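The old computer from Castness had been open since March, and I'd grown fond of it the way you grow fond of a stray. Somewhere on its drive were my aunt's recipes, 217 of them, and her long letters to the cat, Miso, who never wrote back. I made tea, let it go cold, made more, and thought about all those suppers waiting in the dark. 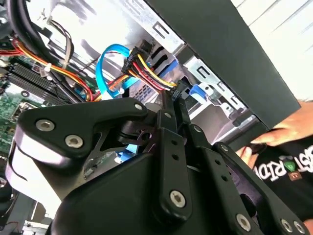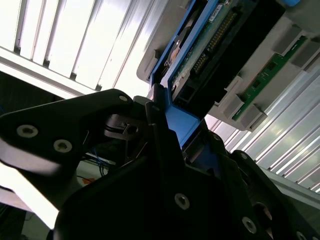
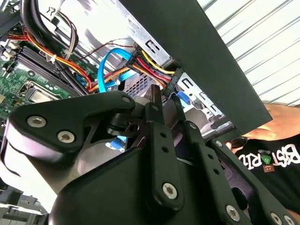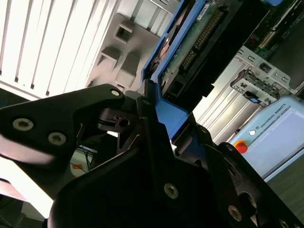

Zacharopoulos wrote that night to ask whether the plum cake was in there too, and would I please look for it before the letters.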